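Ticket: Abfluss Spüle Teeküche, Standort Wenau
Gemeldet von: Macarena Gallardo
Bearbeiter: Emiliano Casado
Eröffnet: 2020-12-03
Priorität: mittel
Status: in Beobachtung

Fehlerbild
Wasser läuft in der linken Spüle sehr langsam ab. Bei vollem Becken steigt es im rechten Becken zurück, sobald der Geschirrspüler abpumpt. Gurgelgeräusche am Überlauf. Kein Wasseraustritt im Unterschrank. Erstmals im Juli aufgetreten, damals nach Spülen mit heißem Wasser ohne weiteren Eingriff verschwunden. 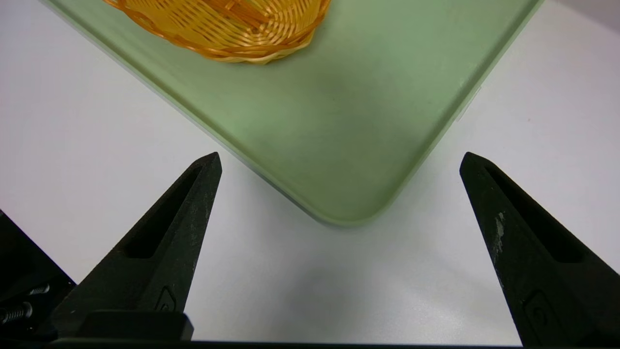
Eintrag 1, Casado
Ablauf mit Saugglocke bearbeitet, Überlauf dabei mit Lappen verschlossen. Kurzzeitige Besserung, nach dem nächsten Spülgang wieder Rückstau. Siphon demontiert. Ablagerung im Tauchrohr: Fett und Kaffeesatz, fest. Zum Auffangen beim Lösen der Überwurfmutter genügt eine flache Schale, etwa wie das hellgrüne Tablett auf dem weißen Tisch; ein Eimer passt wegen der Höhe des Unterschranks nicht darunter. Tauchrohr mechanisch gereinigt, Dichtungen geprüft. Die konische Dichtung am Wandanschluss ist verhärtet, vorläufig wieder eingesetzt.

Eintrag 2, Gallardo
Linkes Becken läuft jetzt normal ab. Rückstau rechts beim Abpumpen besteht weiter, Pegel aber niedriger als vorher. Der Geschirrspüler (Mandden) zeigt keinen Fehlercode.

Eintrag 3, Casado
Damit liegt die zweite Engstelle hinter dem Zusammenfluss der beiden Becken. Wandleitung mit Spirale befahren. Widerstand bei 70 cm, nach mehrfachem Drehen frei. Anschließend 2 Minuten mit heißem Wasser nachgespült. Keine chemischen Rohrreiniger verwendet, bitte auch künftig nicht einsetzen.

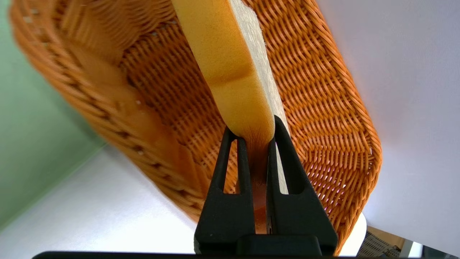

Der Schlauch des Geschirrspülers war ohne Hochbogen verlegt und hing bis auf den Boden des Unterschranks durch. Schlauch neu geführt, höchster Punkt jetzt unter der Arbeitsplatte, mit Schelle fixiert. Das Rückschlagventil am Siphonanschluss fehlt. Ersatz bei Montes angefragt, zusammen mit der konischen Dichtung.

Eintrag 4, Gallardo
Drei Spülgänge ohne Rückstau. Geruch im Unterschrank noch vorhanden, schwächer.

Eintrag 5, Casado
Teile von Montes eingetroffen. Dichtung am Wandanschluss getauscht, Rückschlagventil eingebaut. Dichtheitsprüfung: beide Becken gefüllt und gleichzeitig abgelassen, alle Verschraubungen mit trockenem Papier kontrolliert. Kein Befund. Der Geruch kam vermutlich von der alten Dichtung.
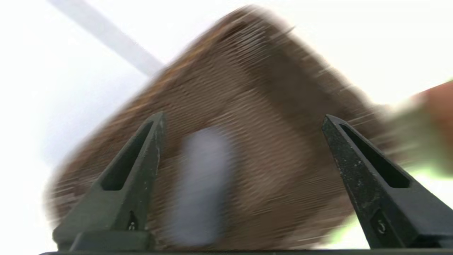 Braunes Objekt mit gerippt wirkender Oberfläche, bewegungsunscharf.

Offene Punkte
Siebeinsatz für das linke Becken bestellen (Gallardo).
Wartungsplan ergänzen: Siphon halbjährlich öffnen (Casado).
Kaffeesatz nur in den Restmüll, Hinweis an der Spüle anbringen.
Bei erneutem Rückstau dieses Ticket wieder öffnen, kein neues anlegen.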